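Yellow shelf, bullfinch paper

Gallery: Small furniture
Back to: Kids' rooms, Wallpaper, Book storage

I have been keeping notes on small bookshelves for a few years, mostly the low kind that go in a child's corner or at the end of a bed. Earlier pages in this section covered the Wanier crate shelf and the wall ledges. The subject now is the yellow one with the rounded sides, along with the wallpaper, which I get more mail about than any piece of furniture on this site.

The shelf is a simple design. It has two side panels, a level on top, a level underneath, and a board across the front at the bottom. The colors are the reason people buy it or don't. The sides and the base board are yellow, the upper level is pink and the lower level is blue. I was not sure about that mix when I first saw it in the Kotau catalog. It is easier to live with than I expected, partly because books cover a good share of the pink and blue once the shelf is in use.

What I like best is the rounding on the side panels. The Wanier crate shelf has square corners, and I have the marks on my shin from it. If a shelf is going to stand where people walk past in socks, I would look at the corners before I looked at anything else.

A few notes on use before the pictures.

The upper level is the one you see into from above, so that is where I lay books flat with the cover showing. Small children pick a book by its cover. If all they can see is spines they pull out several to find the one they want, and the rest end up on the floor. Laying books flat wastes space, but on a shelf of this size you are not storing a library anyway.

The lower level is better for books that stand up. You reach into it from the front, and your hand has to go in under the upper level, so leave some room at the top. A tall picture book that only just fits is a nuisance to get in and out. I measure the tallest book in the house before I settle on a shelf, and I add the thickness of my fingers.

Books that stand alone on a shallow shelf fall over. With a full row it doesn't matter. With one or two you need something beside them. I have used a stone, a tin of crayons, and a bookend cut from a bent strip of metal that came with a Grarard desk set. The stone works as well as the bookend.

The wallpaper is a woodland print. The birds are bullfinches, and they sit among pinecones, leafy branches and tree trunks in a gray-blue. The ground is a pale pinkish beige with white spots for snow. It is a winter pattern, but it doesn't look out of season in July, which was my worry. The pink in the ground picks up the pink of the shelf a little. 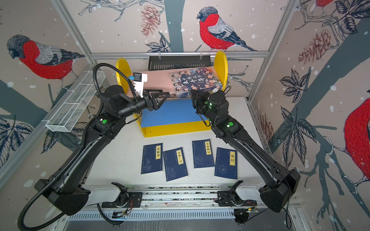 The yellow shelf, first with the bird paper around it, then with the pink and blue levels and the books.
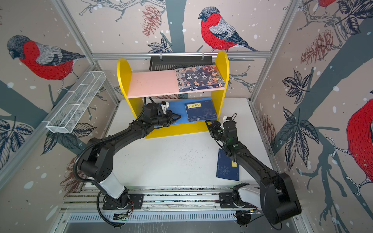
A reader in Cáceres wrote to say that she has owned a two-level shelf for years and that the lower level is always the problem. Her advice was to put the books you use every day on top and keep the lower one for things that come out once a week. She also thinks that people buy these shelves too small, that a child who gets a shelf at two has outgrown it by the time school starts, and that she would go straight to three levels if she were buying again.

I agree with the first part and half agree with the second. A three-level shelf is more useful for longer. It is also taller, and a tall narrow shelf in a child's room has to be fixed to the wall. Low shelves should be fixed too if a child is at the climbing age, but I know how many people skip it, and a low one is the lesser risk. If you rent and can't drill, stay low and keep the heavy books at the bottom.

On sorting

The three books with the shelf make a decent case for sorting by how a book is going to lie or stand. The dark blue one with all the faces on its cover is on the pink level, lying down, and that is a cover worth showing. The navy one with the small yellow title label stands on the blue level. The blue one with the circular pattern is lying on the floor beside the shelf.

Dark spines are hard to tell apart in the shade of an upper shelf. A small light-colored label helps a lot. Plenty of publishers print one, and if yours don't, a strip of paper tape low on the spine does the same job. I put mine all at the same height. Use a tape that peels, and try it on the worst book you own first, since some glossy covers lose their finish when the tape comes off.

For Chinese books, and any others where the title may run down the spine or across it, I would keep the labels short. One or two characters are enough for the person who owns the book to know it. My own household reads in two languages and we tried sorting by language for a while. It lasted until October. Now the books are sorted by size, and everyone finds what they are looking for a little faster.

On the floor around the shelf

A white floor shows every book left on it, and every crumb too. I think it is a good background for a bright shelf. On a brown floor the yellow turns a bit mustard, and on my own gray carpet it looks harsh. If you are choosing a floor mat to go under a shelf like this, take one of the shelf parts to the store with you before you put it together.

Leave some clear floor on one side. Books come off a shelf faster than they go back, and they need somewhere to land that isn't a walkway. I keep the right side clear in our corner because the door opens on the left.

A wire basket near the shelf is useful for the books that have to go back to the library. Mesh is better than a solid bin for this. You can see from across the room that there is something in it, and on Saturday morning I don't have to tip it out to check.

On the wallpaper

The most common question is whether a busy paper behind a colored shelf is too much. My answer is that it depends on how far away you sit. Close up, the birds and the shelf compete. From the other side of a room, the paper settles down into a soft beige and the shelf stands out against it. If your room is narrow, paper one wall only and put the shelf on a plain one.

The second question is about matching. A pattern with branches that run from one strip to the next needs more care than a dot or a stripe. Lay two strips side by side on the floor before you cut the third. Look for a bird or a pinecone near the edge and use it as your mark all the way around. Tree trunks are a trap, because one trunk looks a lot like another and you can be a whole repeat off before you notice. I ran out one strip short in the hallway for exactly this reason and had to order a full roll to finish.

Peel-and-stick versions of woodland papers are sold as well. They are fine on a flat panel. On a textured wall the edges lift within a season. If you are covering panels and not a wall, wrap the paper over the edge by the width of a thumb and press it down on the back. That keeps the corners from being picked at.

Costs and sizes

I paid 35 dollars for a shelf of this kind secondhand, including two books that were left in it. The paper in our hallway took 17 strips. I don't list new prices here because they change faster than I update the page.

Cleaning

Warm water and a soft cloth. Do the side panels first and the levels last, and dry them before the books go back. Crayon comes off bright painted surfaces with a little dish soap if you get to it the same day. After a week you may have to live with it. Wallpaper gets a dry cloth only, or the soft brush on the vacuum at low power. Don't scrub at a bird. The color will go before the mark does.

From the comments

I had this paper in a nursery and can confirm the trunks are a trap. Mine are off by half a trunk behind the wardrobe and that is where they are staying.

Does anyone know if the levels on these shelves can be swapped? I would rather have the blue on top.

(Reply: on mine, no. The upper one is a different depth. Check yours before you buy if it matters to you.)

Using a stone as a bookend is a good idea but put felt under it. Ours scratched the shelf in the first week.

More in this section: the Wanier crate shelf, wall ledges for picture books, the Grarard desk set, reading corners in small apartments.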